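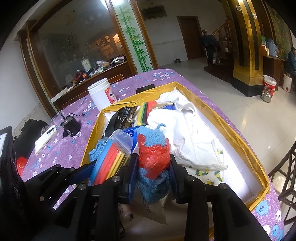 Mohandas Varma asked after the last report whether the Komel branch could stay open past March on the current grant. It can. We spent less on heating than planned and moved the difference to rent.

Membership at the two lending branches now stands at 1031, and 540 of those joined at Komel. Loans of children's books are up at both. Large print is still short at Drirach, where 41 requests are waiting.

The roof repair is behind. The contractor found rot in 5 rafters and sent a new quote, which is attached. We need your approval before work restarts.

Evening hours at Drirach now run until 7:30. The next spending table will follow in March.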